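What the lichens on our wall were up to

I went into this project thinking lichens were basically a fungus and an alga sharing a flat, and that I'd be done by January. Ha! Yaowalak Kongkaew, my lab partner, had read ahead and knew better.

Our question was whether lichens of the same species carry different algal partners on the sunny and shady sides of one stone wall. We took 26 samples along the old boundary wall at Gremberg, half from each side, and scraped off bits small enough that the lichens wouldn't miss them (I hope). Then came DNA extraction, which I had to redo for seven of them – my fault, I mixed up two buffers.

We ended up with 987 usable algal sequences from the sunny side and 1418 from the shady one, so we had to subsample before comparing anything.

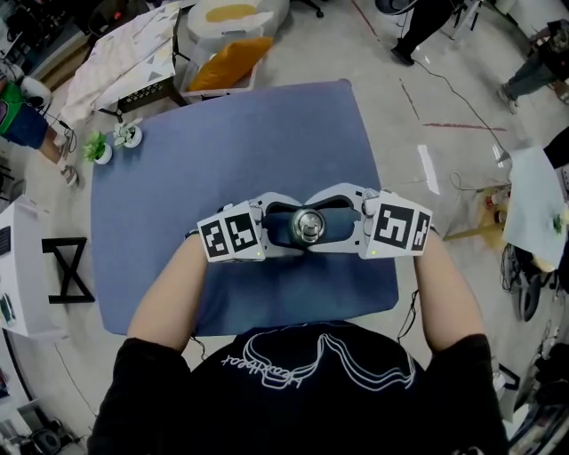 Villads Eskildsen, our supervisor, made us run the comparison again without the samples closest to the ground, and the pattern held. The shady side had more algal strains per lichen, while one strain dominated in the sun. Whether that's heat or dryness I can't say from our data. I'd love to put loggers on the wall next time and leave them there all summer.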